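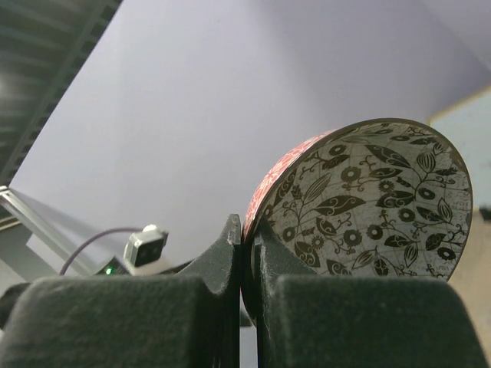

Patterned bowl: black vines and daisy-like flowers inside, coral red and pink outside.

Truvusura Bowls: read me first

Truvusura is our growing collection of notes and pictures on patterned bowls, the sort people eat noodles out of and then turn over to admire the outside. Darcy Arsenault started it, Romana Šimko keeps the pattern names in order, and we both love this stuff far too much!

What's in it
703 picture files, with a text file for each bowl
patterns.csv, one line per pattern (inside and outside are listed separately)
notes/, longer write-ups, still patchy 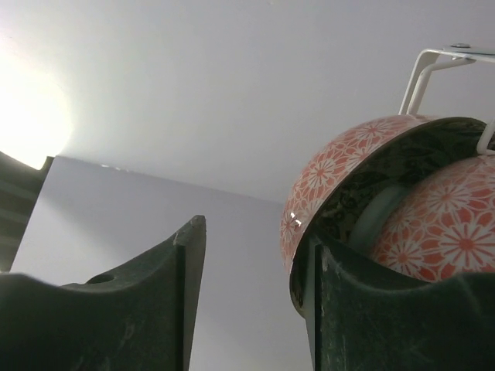
Outsides get tagged by flower and ground colour, so "chrysanthemum-like, white on coral" is one tag and "plain" is another. Insides are harder. We tried a single word for each, gave up in August, and now use as many as it takes: vine, leaf, bud, tendril, grid. Please don't tidy them up! Spelling is British, so search for "grey".

Known gaps
Rims are only described for 474 files. Makers are left blank unless there's a mark we can read. Red, coral and orange overlap a lot, so try all three. 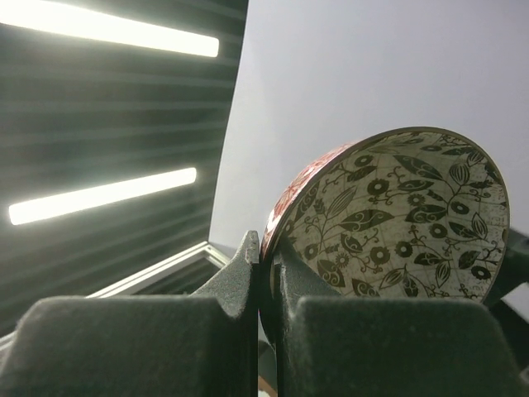 Gold-brown rim, with leaves and seed pods in black on cream.

Corrections
Send them to Romana, with the file name in the subject line. Last updated Wednesday, February 25, 2026.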